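Home | Film | Television | Index A–Z | Search

The Haltadine Ledger

July 18, 2022
By Khurram Mirani

The Haltadine Ledger is a crime thriller film set in the port town of Irkwood. It follows an insurance clerk who finds that payments on a group of old life policies have been going to people who were never born. The film runs in a single timeline over 25 days, apart from a prologue set in December of the preceding year. It was produced by Prestivwood Pictures and is the first of two films to use the Irkwood setting.

Plot

Anita Rajput works in the claims office of Haltadine Mutual, a small insurer that is being sold to a larger company. Her task is to check closed files before the sale. In the prologue, a records manager named Coyle is seen locking a ledger in a cabinet and leaving the building. He is reported missing the next morning.

While working through the files, Rajput finds a block of 44 policies with matching signatures. The beneficiaries share three mailing addresses, all of them in the same street near the docks. She reports the matter to her supervisor, Lund, who tells her to mark the files as complete. She copies the pages by hand and takes the copies home.

Rajput visits the street and finds that two of the addresses are empty lots. The third is a boarding house run by Coyle's sister, Edith, who denies knowing anything about the policies. That night the copies are stolen from Rajput's apartment. The thief leaves the door locked, and the police decline to open a case.

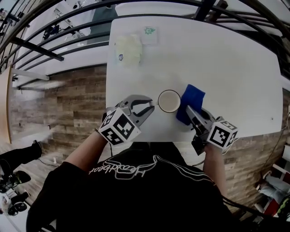 The second half of the film concerns the search for the original ledger. Rajput learns from a retired cashier that Coyle kept two sets of books and that the second set used a page order known only to him. Edith later admits that her brother sent her a key on the day he vanished. The key opens a locker at the ferry terminal, where Rajput finds the ledger with its last section cut out.

Lund offers to buy the ledger. Rajput agrees to meet him aboard the late ferry and brings a false copy. During the crossing, Lund states that Coyle set up the fraud and was killed when he tried to end it. He is arrested when the ferry docks. In the closing scene Rajput receives an envelope that holds the missing pages. The handwriting on the envelope matches Coyle's, and the film ends before she reads the contents.

Structure and style

The story is told almost wholly from Rajput's point of view. Only the prologue and one short exchange between Lund and an unnamed buyer take place without her. The exchange comes late in the first half and gives the audience knowledge of Lund's guilt well before the ferry sequence, so that the later office scenes work as suspense and the question of who is responsible is largely set aside.

Dialogue is sparse. The search of the archive is played without speech and with no music, using only the sounds of drawers, paper and the ventilation system. The score is limited to strings and a single clarinet. The clarinet theme is first heard in the prologue and returns with the envelope in the closing scene.

Production

The script was adapted from an unproduced stage play in which all the action took place in the claims office. The street, the boarding house and the ferry were added for the screen. An early draft ended with the arrest. The envelope scene was written during filming and shot on the last day.

The archive was built as a full set with shelving on all four sides. The art department made 1,404 file folders for it, each with a typed label, and the policy numbers seen in close shots follow the order used in the script. Exterior scenes for Irkwood were filmed in two harbor towns. The ferry interior was a set, and the deck was shot on a working vessel between regular crossings.

Reception

Reviews at release were mixed to favorable. Critics praised the archive sequence and the restrained lead performance. Several objected to the theft of the copies, which the film does not fully account for, and to the small part given to Edith after the locker is opened. The ending divided reviewers. Some read the envelope as proof that Coyle is alive, while others took it to have been mailed before his death and delayed. The postmark is not legible in the released version.

Follow-up

A second film, The Prestivwood Account, takes place in Irkwood two years later. Rajput appears in a supporting role as a witness at Lund's trial. The missing pages are entered as evidence in that film, but their sender is not identified.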